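Ticket 744: width estimate drifts on open-gripper approaches
Project: Mandura
Opened: 2018-03-14
Status: open, and getting really interesting

The policy trained on hand-held demos closes too early when the target is still far across the table. I replayed 30 demonstrations through the Brirkier tracker and got a bad opening width in 17 of them, always in the approach and never near contact. That's great news, I think! It means the grasp labels are fine and we only have to fix the first stretch of each episode.

Tried so far:
- recalibrated finger zero, no change
- swapped the lens profile, no change
- masked the bottom corners so the tracker ignores the fingers' shadows: 8 of the 17 came good straight away

Typical approach view, fingers wide open with the dark target way off at the top and almost nothing but white table in between:

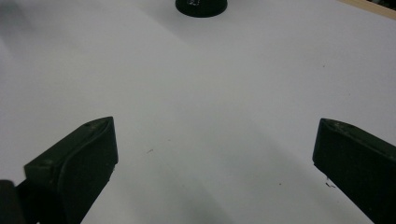

Ha-neul Myung wondered whether the mask was hiding the problem, and asked for the same replay with the width taken from the fingertip edges only, with no background features at all, before anyone retrains.

Good call, running it now on the Plencombe machine. If the edges alone hold up, the remaining nine should come good too, and we get a simpler method out of it (one less thing to tune!). I'll attach the width curves next to the Cortés baseline when the job finishes. Please leave the old labels in place until then.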